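4. Working rules for handling molded pulp at a shared table

4.1 How we got to written rules

When we started on the Stirneo work we had no written rules at all. We had a table, an arm, a stack of pulp trays, and a habit of telling each other across the room what we were about to do. That got us through the first batch of trials. Then in July we sat down to merge the logs from both benches and found we had been running two different experiments under one name. One bench reset the tray to a taped mark before every attempt. The other put it back wherever there was room. One bench called it a success when the tray left the surface, and the other waited until it was set down again. I still wince when I think about how long it took us to sort that out.

So this section is about the rules we ended up with. They're practice rules, written for people doing tabletop handling with light, slightly soft packaging, and they sit under whatever safety standard your site already follows. We didn't try to replace any of that. Our risk assessment, guarding and stop checks were all done before any of this, and if yours aren't, please go do them first and come back.

4.2 Grasping at the rim

Molded pulp is forgiving until it isn't. The rim is the stiffest part of our trays, and the floor is the weakest, so our first rule is that the fingers go to the rim and stay off the floor. We approach from the side, slow down before contact, and hold at first touch so the force reading can settle. Only then do we close. On the Grestach fingers we capped the closing force at 5 newtons for every pulp item, whatever its size. A few of us wanted a separate cap for the bigger trays, and I was one of them — but a single number turned out to be much easier to remember and to check.

The second rule is about reuse. A tray that has been pinched many times gets a soft spot, and once it has one, your success rate starts measuring the tray more than the policy. We retire a tray after 200 grasps, or right away if a thumb pressed on the rim leaves a dent that stays. The thumb test sounds silly. We kept it anyway, as it caught more bad trays than the counter did. Retired trays get a pencil cross on the bottom and go into the recycling the same day, so that they can't sneak back into the stack.

Pulp also sheds. You get fibers and little specks on the floor of the tray and on the finger pads, and the pads lose grip as the dust builds up. We wipe the pads at the start of each session and again at the halfway break. We leave the trays alone. Brushing them out between attempts changed the surface, and I'd like the robot to meet trays the way a person at a packing bench would.

4.3 The table and what may be on it

This was the part we argued over. One side wanted a bare table for every trial. The other side (mine, mostly) said that a bare table gives you a very tidy paper and a robot that falls apart the first time somebody puts down a pen. We settled on a rule with two zones. Inside the reach zone, everything has to be on the session sheet: the tray, the carton, and any loose items that belong to the task. Outside the reach zone, ordinary clutter can stay as long as it doesn't move during a block of trials. Cloth, tools, bags, whatever. If something out there does get moved, you finish the attempt, write it down and start a new block.

Cartons have a rule of their own. Flaps are folded fully open before the arm is enabled, and they're checked by hand for spring-back. A flap that creeps up during a run can catch the wrist, and that accounted for more of our protective stops than anything else on the table. Anything overhead, like a shelf or a panel, is measured and entered as a keep-out volume even when you're sure the arm can't get there. We were sure, too, and then the planner on the Zornard controller found an elbow-up path that went through the exact spot. Nothing was hit, but I didn't enjoy watching it.

Balls and other things that roll are allowed in the reach zone only if the task uses them. If one rolls off the table, the attempt is over. You don't reach in to catch it. I know how that sounds, and I know how quickly a hand goes out when something starts rolling, so we practice this one with new people before they get a login.

4.4 Wrist views in the record

Every attempt is stored with the wrist camera stream, and we ask that reviewers look at the wrist view before they look at the outcome label. It's an awkward view. The horizon is hardly ever level, the nearest object fills most of the picture, and the finger can be half hidden behind the very thing it is touching. It is also the only view we have that shows where the finger meets the rim, and that's the question we keep coming back to. Figure 6 is typical of what a reviewer has to work with.

The reviewer marks contact as yes, no or unclear. "Unclear" is a perfectly good answer and we don't ask people to justify it. Early on we did push for a yes or no, and the labels got worse. Across the 2,000 attempts in the final set, 77 were marked unclear by both reviewers. We kept those in the release with the label as it stands and left them out of the success figures in Section 5.

4.5 What we'd change

The rules were moved to the Bråten site partway through the project, and that was a good test of the wording. "Slow down before contact" meant one thing to us and something quite different there, so it now has a speed limit and a distance attached. The zone rule traveled well. The thumb test didn't — people press with very different strength, and I don't have a fix for that yet. A small spring gauge would probably do it, if we can find one cheap enough to leave at every table.

I'd also write the reset rule first next time, before anyone touches a tray. It's the dullest line on the sheet and it would have saved us most of that July. 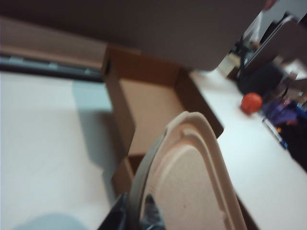 Figure 6. Wrist view with a gripper finger at the rim of a molded pulp tray; open carton behind.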